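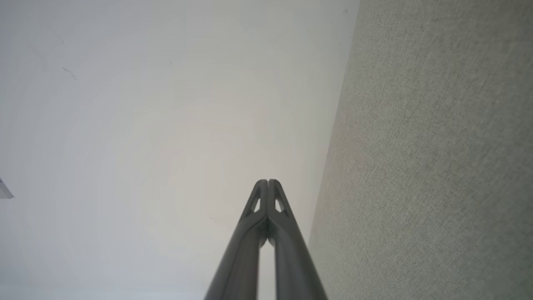

Changes to the Drindside allotment water supply

The new standpipes at the Ibarra Road end are now in and connected. There are four of them, one at the end of each of the long paths, and they replace the two old dip tanks that had been leaking since before the winter. The tanks have been drained and will be taken away once the ground is firm enough for the lorry to get down the track. Please don't climb on them or use them for rubbish in the meantime.

Plot holders on the lower side will notice that the pressure is weaker than at the top gate. The pipe run is 248 metres from the meter to the last tap, and the ground rises again after the hedge, so the last two taps fill a can slowly when the others are in use. We asked Nerkon, who did the digging and the pipework, whether a wider pipe would have helped. They said it would, a little, but that the real limit is the supply coming in from the street, and changing that means a new connection from the water company. We have a price for it and will bring it to the autumn meeting.

Hoses

The rule on hoses has changed and has caused some confusion, so it is set out again. You may use a hose to fill a water butt or a container on your own plot. You may not leave a hose or sprinkler running on a bed. Hoses must be hand-held while they are running and taken off the tap when you have finished. If someone is waiting with a can, let them go first. Between 5 pm and 7 pm, when most people come down after work, please keep to cans only.

The taps have a standard thread. If your connector is an old push-on type it will probably blow off, and several have already been found in the nettles. A box of lost connectors is hanging inside the shed door.

Each standpipe has a stopcock under the small green lid beside it. If a tap won't shut off, lift the lid, turn the stopcock clockwise and ring the number on the noticeboard. The stopcocks are stiff. They are meant to be.

What it cost

The work came to rather more than we had put aside. The trench had to go round the roots of the big ash, and that added a day and a half. We have covered the difference from the reserve and there will be no extra charge this year. Rents will go up by 18 pence per square metre from the next renewal, as agreed at the last meeting, and this would have happened with or without the new taps. Half-plot holders pay the same rate on the smaller area. If you pay in two parts, the second part is due by the end of June.

Water butts

Even with the taps in, stored rainwater is better for most things and costs us nothing. If you have a shed or a greenhouse with a gutter, you can fill a butt from a fairly modest amount of rain. Stand it on slabs or blocks high enough to get a can underneath, and make sure the base is level before you fill it. A full one weighs far more than people expect, and the one that went over on the middle path in April took a row of broad beans and part of a fence with it.

Butts must have a lid. We have children on the site most weekends and an open one is not safe. A lid also keeps the mosquitoes down and stops the water going green so quickly. If yours has lost its lid, a piece of board with a brick on it will do for now.

Telma Cisternas has arranged a group order for new butts and stands. They hold more than the old round ones and sit flat against a shed wall. The supplier will deliver to the top gate but not beyond it, so you will need a barrow and somebody to help. Put your name and plot number on the sheet in the shed if you want one. Telma needs the money before she places the order, and she would like it in an envelope with your plot number on the front, not loose in her letter box.

Watering in dry weather

Several new members have asked how often they should water. It depends on the soil and what you are growing, but a good soak twice a week does more than a sprinkle every evening. Water at the base of the plant, early or late in the day, then put a mulch down while the soil is damp. Grass cuttings will do, in a thin layer, as long as the lawn hasn't been treated with anything. Courgettes, beans in flower and anything in a pot need the most. Established fruit bushes can mostly be left alone except when the fruit is swelling. Onions should be left dry once the tops start to bend.

The soil on the lower side holds more clay and cracks when it dries out. If you have let it get to that stage, water will run straight down the cracks and do very little. Hoe the surface first to close them up, then give it a small amount, wait, and come back with the rest.

Paths and the trench line

The strip where the trench was filled in is still settling. It has been topped up once already and there is a dip by plot 20 that needs doing again. Please don't push full barrows along it after heavy rain - use the side path by the compost bays. Grass seed will go down on it in September. Until then it will look rough.

Two people have asked whether they can move their boundary posts back to where they were before the digging. Yes, but check the measurement on the site plan first. One post on the middle path has gone back a foot too far over and the neighbour has noticed.

Seed swap with Zuvemville

The Zuvemville gardeners are coming over to us this year for the autumn seed swap. Last year we went to them and came home with a lot of squash seed, not all of which was what it said on the packet. If you are saving seed to bring, let it dry properly indoors, use paper envelopes and write the variety and year on each one. Beans, peas, tomatoes and lettuce are the easiest to save. Squash and courgettes cross with anything nearby, so please leave them out unless you pollinated them by hand.

Tables will be set up from 10 am. We need two more people to do teas and somebody with a large urn. The one in the shed trips the electrics.

Keys

The top gate code is changing at the end of the month. You will get the new one with your rent reminder. Please don't write it on the gate.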